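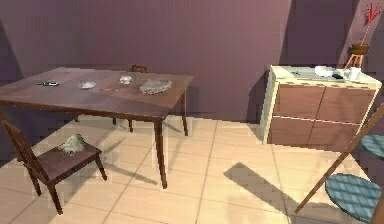 Does Resting the Dough Matter? A Test of Four Flatbread Recipes

Maritza Grajales and Adwoa Acheampong
Food Studies project report, second draft
Supervisor: Gráinne Lenihan

1. Why we did this

Almost every flatbread recipe tells you to rest the dough for at least 30 minutes. Some say an hour, some say overnight, and one we found said "until it feels ready," with no hint of what ready feels like. The usual claim is that rested dough rolls thinner, puffs better and tastes better. We doubted the last part. Food writing is full of steps that get copied from one recipe to the next, and we wanted to see whether this one held up when people didn't know which bread they were eating.

We also had a personal reason. Adwoa's aunt makes chapati straight after kneading and always has, and they are better than anything either of us can make.

2. What the recipes say

We searched two recipe sites, Clidum and Ranska, for unleavened wheat flatbreads. Clidum returned 2,468 results, many of them the same recipe with a different title. We read the first 40 that gave weights as well as cups. All but three included a rest. Most of those gave no reason for it. The ones that did said "relaxes the gluten," which is true as far as it goes, but it is a statement about rolling and says nothing about flavor.

User ratings were no help. A recipe with 1,931 ratings and nearly five stars had a comment section full of people who had changed the flour, the fat and the cooking method, then rated their own version. We don't see how anyone can learn much from a number like that.

3. Method

We used one dough for everything: 1,000 grams of whole wheat flour, warm water, salt and a little oil. The flour was Mishra brand, all from one bag. We split it into four batches and mixed them at staggered times so that all four would be cooked together. The rests were none, 15 minutes, one hour and overnight in the fridge.

Each batch was kneaded by hand for eight minutes. Maritza did all the kneading and Adwoa did all the rolling, so at least our habits were the same across batches. We cooked on a dry cast iron pan and brushed nothing on afterward. Butter would have made everything taste good and told us nothing.

Twelve classmates tasted a quarter of each bread, marked only with a letter. They scored softness, chew and flavor from one to five and then picked a favorite. Consuelo Sánchez handed out the plates and kept the key, and neither of us saw it until the sheets were in.

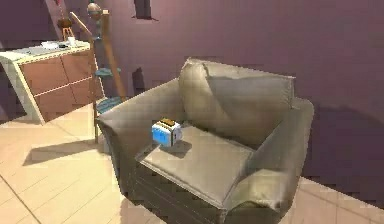 4. Results

Rolling. The unrested dough was harder work. It sprang back and we could not get it as thin without tearing it. The 15-minute dough was already much easier, and we could not tell it from the one-hour dough by hand. The overnight dough was slack and a bit sticky, and needed extra flour on the board.

Puffing. We had expected a clear pattern and did not get one. Every batch had breads that puffed fully and breads that sat there. Pan heat seemed to matter far more than the rest. The first bread of any batch was usually the worst.

Taste. Scores for flavor were close for the first three batches, too close for us to claim a difference with twelve tasters. The overnight bread scored a little higher for flavor and lower for softness. Two people called it sour. Favorites were split: three for no rest, four for 15 minutes, three for one hour and two for overnight.

5. Problems with our own test

Twelve people is a small group, and they were all hungry, since we ran it just before lunch. The no-rest breads were thicker, so the tasters may have been judging thickness. Ruth Tello pointed out when she read our first draft that extra board flour on the overnight batch could explain its lower softness score, and we think she is right. We should have weighed it.

The fridge was also colder than we thought, and the overnight dough took a long time to come back to room temperature. It may still have been cool in the middle when we rolled it.

We tested one flour. A recipe from the Irnia cookbook uses half white flour, and we can't say anything about how that would behave.

6. What we would tell a cook

Rest the dough for 15 minutes if you want an easier time with the rolling pin. We found nothing to support waiting an hour, and the overnight rest mostly gave us sticky dough. Get the pan properly hot before the first bread goes on.

If we repeat this in December we will roll every bread to a measured thickness, weigh the board flour, and add a second flour. Adwoa's aunt has offered to roll the unrested batch herself.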